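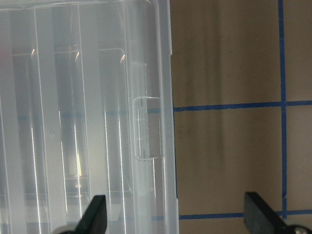 A big see-through storage box, next to a tan surface with blue tape on it. Can you find the latch?

Home | Ask Me Stuff | Make It | Outside | Grown-Ups

Why Can You See Into a Plastic Box (But Not Very Well)?

I have a thing about boxes. I like them more than what goes in them, which is a problem when it's time to tidy up. So today I'm going to tell you about my favorite kind - the big plastic ones that are nearly clear but a bit foggy, like a bathroom window!

Clear, foggy and not clear at all

There are three words that grown-ups use for this, and they're good ones to know.

If you can see straight through something, it is TRANSPARENT. A clean window is transparent. So is a glass of water.

If you can't see through it at all, it is OPAQUE (say it "oh-PAKE"). Your front door is probably opaque. So is your cat.

And if light gets through but everything looks blurry, it is TRANSLUCENT. That's my box! Look at the picture again. There are soft gray shapes with rounded corners inside it, and you can tell where they are, but their edges look fuzzy. Wax paper does the same thing, and so does a thin slice of cucumber (try it, then eat it).

Why does it go blurry? Light likes to travel in straight lines. In clear glass it mostly gets to keep going. In milky plastic it bumps into lots of teeny tiny bits and bounces off in all directions. The light still comes out the other side, but it's all jumbled up, so your eyes get a smudgy picture.

What are the shiny stripes?

See the long white streaks running down the box? Those are light bouncing off the ridges. A ridge in a box is called a rib, just like the ones in your chest, and it has a pretty similar job. A flat sheet of plastic is floppy. Put some folds or ribs in it and it gets much stiffer.

You can test this with paper. Lay one sheet across two stacks of books like a bridge and put a coin in the middle. Flop! Now fold the same sheet back and forth like a fan, lay it across again with the folds running from one stack to the other, and try the coin again. I got 40 pennies on mine before it went, and I was using thin paper from the printer. My brother says he got 100 but I wasn't in the room, so I'm not writing that one in my notebook.

There are some little orange glints near the top of the picture too. They're curved like tiny moons. When light hits a rounded corner, the reflection gets bent into a curve as well. You can see the same trick on the back of a spoon.

The clever bit on the side

Boxes like this often have a latch, and a latch on a plastic box is usually a tab that snaps over an edge. The plastic bends a little bit, slips past the edge, and then springs back to where it was. Things that bend and spring back are called ELASTIC, even if they don't feel stretchy like a rubber band. Bend them too far, though, and they stay bent or crack. I learned that in July with a lunch box from Werkix. It was a very good lunch box until I used it as a stool.

How do you make a box?

Lots of plastic boxes start out as little pellets, a bit like grains of rice. A machine melts them until they're gooey and squirts the goo into a metal mold. The goo cools and goes hard, the mold opens, and out comes a box! This is called injection molding. Next time you're holding a plastic box, turn it over and look for a small round bump or dimple near the middle of the bottom. That can be the spot where the goo went in.

Things to try

Go on a hunt around your home and find one transparent thing, one translucent thing and one opaque thing. The kitchen is a good place to start. Then shine a flashlight at each one in a dark room and look at the wall behind. Is the shadow dark, pale or hardly there?

If you find something that's tricky to put in a group, draw it and keep it for next time. I'm still arguing with myself about honey.

Filed under: Everyday Stuff, Light & Shadows, Ages 6 to 9

We use cookies to remember which pages you like. OK / Tell me more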